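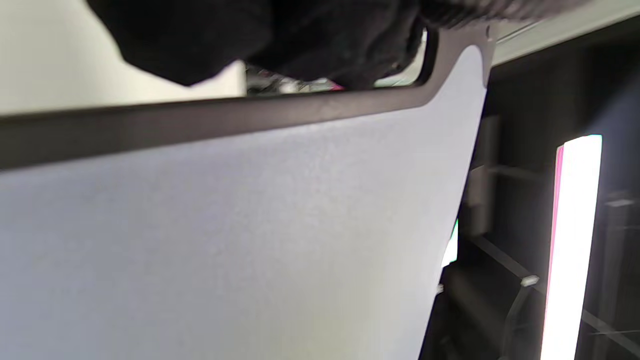 Clilus opens orders for the Antal hand capture kit

CALLVILLE, December. We've been teasing this one for months, and I finally get to say it: Antal is on sale! It's our kit for recording how people do everyday jobs with their hands, so that robot teams have something decent to train on. You get a hand-held gripper, a pair of gloves with tracking for each hand, the wrist straps, the cables and our recording software, all in one order.

I run product at Clilus, and I've been wearing these gloves on and off since the first ugly version (tape everywhere, one working thumb). The question we kept hearing from customers was a simple one. Can I collect gripper data and bare-table, two-handed data without buying two systems that don't talk to each other? Now you can. Both halves of Antal run on the same clock and save into the same session folder, and that alone took up most of our year.

The gripper is the part you'll grab first. It's a light gray housing with black finger pads, and the pads have a grid of little raised dimples so they hold on to things.
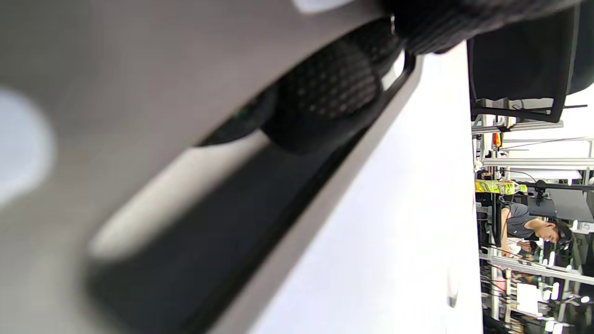 We went through a silly number of pad patterns before settling on that one, and the spares come in the box. Swapping a pair takes a couple of minutes with the driver we include. The gripper records its own opening width along with its position, and it'll warn you with a buzz if tracking drops, so you don't find out at the end of a long afternoon.

Then there are the gloves. They carry the finger sensing across the back of the hand, and a VR controller straps on over the top for position. Your palm and fingers stay free to pick up whatever you'd normally pick up. We've been putting the kit through kitchen chores lately, things like wiping down cutting boards, and I love that kind of task for testing. It's ordinary, both hands are busy doing different things, and a sponge squashes in ways a wooden block never will.

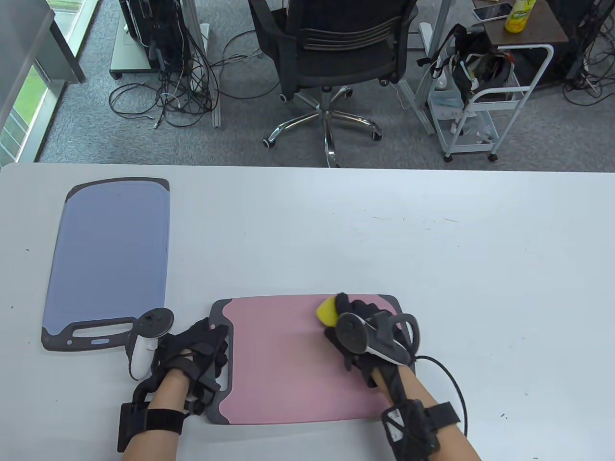 Antal gloves at work: one hand rests on the table by the pink cutting board, the other holds the sponge.

Setup was my personal crusade on this project. Our early testers at Jukstead told us (kindly, but more than once) that calibration was a pain, and they were right. It's now one guided routine on screen, and you can redo just one hand if a strap slips. The software also lets you mark a take as bad while you're still wearing the gloves, with a foot pedal, which I begged for and got.

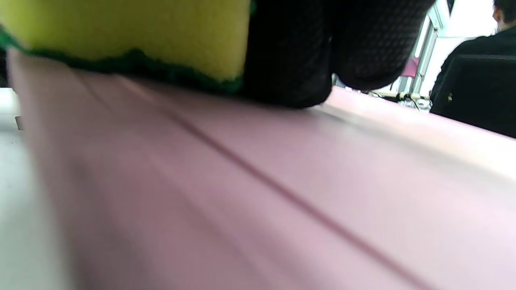 Price and availability

The full Antal kit is $2,269, and that covers the gripper, both gloves and a year of software updates. Extra glove liners are $55 a pair, and yes, you'll want some if several people share a kit. VR controllers and a computer aren't included, and the list of supported models is on our order page.

The first batch is 400 kits, shipping from Callville in December. Labs and schools can borrow a kit for two weeks for a $100 fee, which comes off the price if you decide to keep it.

About Clilus

Clilus makes recording tools for robot training and is based in Callville. For orders, loan kits or press questions, use the contact form on our website and pick "Antal" from the menu.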